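Subject: Re: Where does the Rundus really begin?
List: Pasdale Geography and Maps

Hello all,

I am answering the message from last month about the source of the Rundus. I quote the main part, so that new members can follow it.

> Our school atlas says that the Rundus begins at Lake Zosside.
> But the hiking map shows a stream which enters the lake from
> the north, and this stream has the name Upper Rundus. If there
> is water coming into the lake, how can the lake be the source?
> Is the atlas wrong, or is it a matter of taste? I would also
> like to know who decides such things.

I think the atlas is not wrong, but it follows an old habit. In many countries a river gets its name only where it leaves a lake, and the streams above the lake keep their own local names. The people who lived there gave the names, and they did not measure anything.

Geographers use mainly 2 rules, and they do not always give the same answer.

1. The longest branch. You start at the mouth and go up, and at each meeting of streams you follow the one that reaches farthest from the sea. By this rule the source is the spring on the Xue ridge, about 300 meters above the lake.

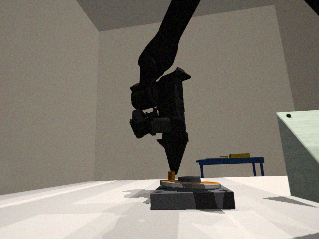 2. The largest flow. At each meeting you follow the branch which carries more water on average over the year. By this rule we must go up the eastern stream, which is shorter but comes from wet ground and does not become dry in August.

The old surveyors of Pasdale used the first rule when they had time, and the name on the local map when they did not. For this reason you find the length of the river given as 143 kilometers in one book and a little more in another. The difference is the part above the lake, together with the bends, which every author measures in his own way. A map with a small scale makes all bends shorter.
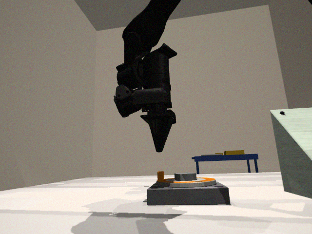 Reading time: 3 minutes

About the question who decides: for the name, it is usually the national office for place names, if the country has one. For the source, I do not know any office which has the last word. An atlas editor chooses one rule and, if he is a good editor, he writes in the introduction which one it was. I looked in my copy of the school atlas and did not find such a note, but my copy is missing some pages at the front.

I would like to ask the members who have older maps of Zosside to check if the northern stream already has the name Upper Rundus there. My suspicion is that the name is quite new and came with the hiking paths. On my oldest sheet the stream has no name, only a thin blue line that stops before the ridge.

Please excuse my mistakes in English. I can send the sheet numbers to anybody who wants them.

With kind regards from Pasdale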